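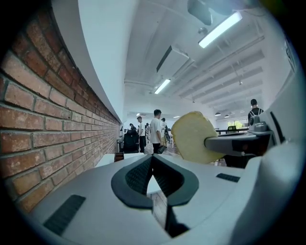
Samah Chraibi wrote after the March post to say that I had the order of suspicion backwards, and that a breaker which trips at different times of day under what looks like the same load is usually behaving correctly. She asked whether I had logged current on the branch or only read wattages off the nameplates.

I had only read nameplates. I have since logged it, and she was right.

## Background

The circuit is the counter circuit at Sallosska, 120 V, 15 A breaker, 14 AWG copper. It feeds four receptacles on one wall. The lights are on a different breaker and can be ignored here. In the last post I blamed the breaker, on the grounds that it sometimes held for a whole breakfast and sometimes opened before the first kettle boiled. My plan was to swap it. Justinas Šimkus talked me into measuring first, mainly by offering to lend me his logger.

## Setup

The logger is a Wavard clamp unit, one reading per second, clamped around the hot conductor only. The panel cover was off for the installation, which was done with the main open and by someone licensed to do it. Total log time was 519 hours. I noted every trip by hand on a sheet taped inside the panel door and matched the sheet against the log afterward.

Two limitations. The clamp drifts at low current, so I threw out everything under half an amp. One-second sampling also misses inrush, so this log says nothing about motor starts. Nothing on this circuit has a motor of any size, so I didn't chase it.

## Results

There were 17 trips. All of them happened with two heating loads on at once. None happened with one.

The toaster draws 1216 W warm, or 10.1 A. The kettle is rated 1500 W and measured very close to that, so call it 12.5 A. The sum is 22.6 A on a 15 A breaker, or 151 percent of rating. That is a plain overload and there is nothing faulty about a breaker that opens under it.

What threw me off was the timing. A thermal-magnetic breaker has two trip mechanisms. The magnetic one is for short circuits and acts almost at once, at several times rated current. The thermal one is a bimetal strip which bends as it heats, and at 151 percent it needs anywhere from under a minute to a few minutes. The longest overload before a trip in my log was 164 seconds. A small kettle fill boils in less than that. So on some mornings the kettle shut itself off before the strip had moved far enough, and I wrote those down as "same load, no trip."
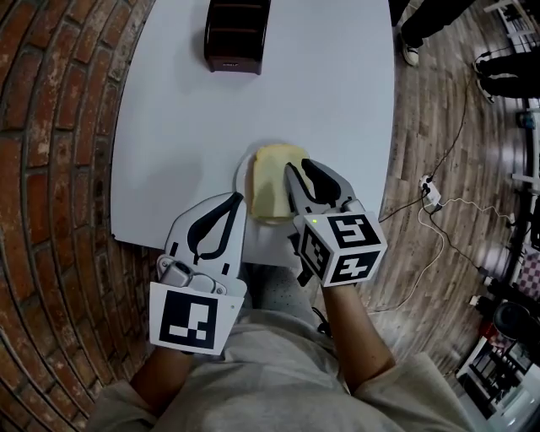 The strip also has a memory of sorts. It takes a good while to cool, so a second overload shortly after the first starts from a warmer point and opens sooner. Sorting the trips by idle time beforehand showed this clearly. The fast ones nearly all followed another overload that had ended without a trip. The slow ones came after a long idle stretch, mostly first thing in the morning.

Panel temperature matters too. Breakers of this type are calibrated at 40 °C ambient, and in a cool panel the strip has further to go. I didn't log panel temperature, so I can't separate that effect from the idle-time effect. I should have.

## What I changed

The breaker stays. I had a replacement in the cart and took it out again.

Going up to 20 A was suggested in two comments. Please don't do this on 14 AWG. The breaker protects the wire, and 14 AWG on a general branch circuit is limited to 15 A. A 20 A breaker at 22.6 A might sit there for a very long time without opening, with the cable carrying all of it.

The kettle has moved to the receptacle by the side door, which is on its own circuit. I traced that with a Cliria tone tracer and then confirmed it by switching the breaker off, as I don't trust the tracer where cables run side by side. No trips on either circuit so far, though the test period is short.

The proper fix is a second counter circuit, 20 A on 12 AWG. Cecilia Aryee has quoted for it and the route is fairly easy apart from the last section, where the existing conduit may already be too full to add to. I need to work out the fill before saying yes.

## Data

The log is a plain CSV, timestamp and amps. If you want it, send me an email. The clock on the logger was one hour off for the first part of the run and I haven't corrected the file, so shift those rows before comparing them with the trip sheet.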